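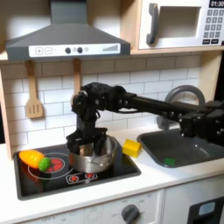
Ticket 771
Subject: Mogensen play kitchen, stovetop sizzles by itself
Status: Open
Opened: Monday, 8:15 a.m.
Site: Skundetier playroom, Skorkgate

Our Mogensen kitchen has started cooking without us. The sound box under the stovetop is supposed to sizzle when somebody puts a pot on a burner and go quiet when they take it away. As of this morning it sizzles when it feels like it, stops when it feels like it, and at one point boiled (the bubbling sound, with the little lid rattle) for as long as it took me to find the manual. The right side, where the steel pot is, seems to be the worse offender. The left ring, the one with the red middle and at present the yellow-orange vegetable I have been calling a squash, is mostly silent, but I wouldn't swear to it in front of a judge. Everything else about the kitchen is fine. Please advise.

Reply from Pistari support, 9:02 a.m.
Thank you for contacting Pistari! We're sorry to hear your Mogensen isn't sounding its best. Please try the following and let us know:
1. Check that the kitchen is plugged in.
2. Replace the batteries in the sound box with fresh ones of the same brand.
3. Make sure no items are resting on the stovetop when the sound box starts up.
4. Remove any magnets from the area.

Customer, 9:20 a.m.
1. The kitchen does not have a plug. I went around the back to be sure, and now I also know what was behind there (raisins).
2. Done. New batteries, all out of one pack. It played the startup chime and then fried something for a while.
3. See number 2. The stovetop had been cleared for the occasion. Pot, squash and the knobbly green one, which is a broccoli or a Brussels sprout depending on who is having lunch, were all moved to the floor.
4. I didn't know we had magnets in the area. Will look.

Customer, 9:55 a.m.
Looked. There are alphabet magnets on the radiator across the room. I took down the whole alphabet and put it in the hall. Still sizzling. The alphabet is staying in the hall for now because I am not doing that twice.

Reply from Pistari support, 10:31 a.m.
Thank you for the additional information! Could you tell us which pan you are using? The Mogensen is designed for use with the pan supplied. Third-party cookware may affect performance. Please also confirm the age of the unit and whether it has been exposed to moisture.

Customer, 10:48 a.m.
Stainless steel saucepan. It has been with the kitchen as long as I have, so I assume it's yours, but there's no name on it that I can find. The kitchen was bought in October for 280, assembled by me over two evenings, and has one leftover screw that I keep in a jar in case it's ever important. If it's important, now would be a good time to say.

Moisture: the sink is dry. It's a pretend sink. We do get the occasional real cup of water poured into it by people with high standards, but it's on the other side of the counter from the stove.

More testing, if it helps:

Pot on right side, nothing in it: sizzles, stops, sizzles.
Pot on left side: nothing, then one bubble.
No pot: sizzles after a short wait.
Yellow block on the stove, no pot: nothing. I was pleased about this until it sizzled when I took the block off.
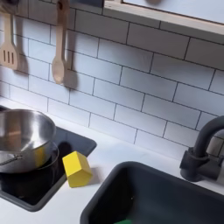 I then pressed down on the corners of the black panel one by one, and the front right corner gives slightly. Push it and the sizzle cuts out. Let go and it comes back. I can play it like an accordion. So my guess, with no qualifications other than owning a screwdriver, is a switch under that corner that has either come loose or lost its spring. Is the panel meant to lift out? The manual goes directly from "attach countertop" to "enjoy your kitchen."

Reply from Pistari support, 11:40 a.m.
Great detective work! Yes, the panel lifts out. Slide a flat plastic tool under the rim at the back and lift gently. Under each burner you will see a small white switch on a foam pad. If a pad has slipped, push it back under the switch and refit the panel. Please do not use a metal tool as this can mark the rim. Could you also send us a view of the hood and the shelf, so we can confirm which version of the Mogensen you have? The two versions use different sound boxes.

Customer, 12:15 p.m.
View of hood and shelf attached.

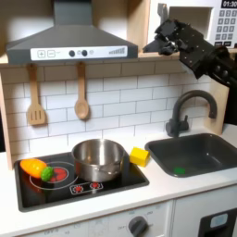
Hood, with plus and minus at the left end of the strip. Spatula and spoon under the shelf. Microwave reading 01:30.

While you have it in front of you: there's a row of climbing bars near the right end of the hood strip. Fan speed or volume? We've been divided on this for months. If it's volume I would like to turn the volume down.

Reply from Pistari support, 1:05 p.m.
Thank you! That is the second version. The bars on the hood are decorative.

Customer, 1:10 p.m.
Of course they are.

Customer, 2:30 p.m.
Panel is out. It took 40 minutes, most of it spent looking for a flat plastic tool (ended up with a dough scraper from the craft drawer). The foam pad under the right burner had folded over and was leaning on the switch, and there was a sequin stuck to the underside. Unfolded the pad, removed the sequin, panel back in.

Results so far: pot on, sizzle. Pot off, quiet. Did it ten times. Left burner now works too, though with a pause first, as if it has to think about it.

Please leave the ticket open until tomorrow. The foam looks tired and I don't trust it. Can you send a spare pad? Your parts page lists it as part 86 but the button to order it takes me to a page about garden furniture.

Reply from Pistari support, 3:12 p.m.
We're so glad it's working! Two pads (part 86) are on their way to Skundetier at no charge. We have passed your note about the parts page to our web team. Status changed to Pending.

Customer, 3:20 p.m.
Thanks. Still waiting to hear about the leftover screw.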